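3/1/22

Up at six. Paid the electric and the water, then spent the rest of the morning on the living room, which I have put off since Clirkthorpe.

The sofa gets everything. Coats, mail, whatever comes out of the dryer. I went through the mail first and threw out most of it. Kept the letter from Covitz about the roof. They want 2,000 up front and I am not paying that before I get a second price. Tetsuya Sugawara gave me the name of the man who did his gutters, so I will call him tomorrow.

Moved on to the laundry after coffee. The sheets took two tries to fold and still came out lumpy. Found 14 dollars in a coat pocket. Put the coat in the hall closet and the money in the jar.

By noon I was down to the leaf blanket, the green and white cloth and the black thing bunched up beside the pink arm. The blanket is too big for the hall shelf. It will have to go in the chest, and the chest is full of Mother's curtains. The striped cushion on the armchair can stay where it is. I still like it next to the pink. 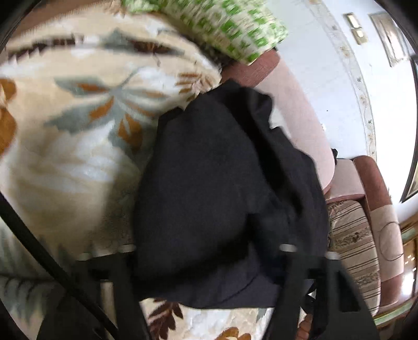 Afternoon

Drove to Cosier for light bulbs and a box of trash bags. Rain on the way back. Soup for lunch, late, standing up.

Emptied half the chest. The curtains go to Ikeda at the church if she wants them. My back is sore, so the other half waits.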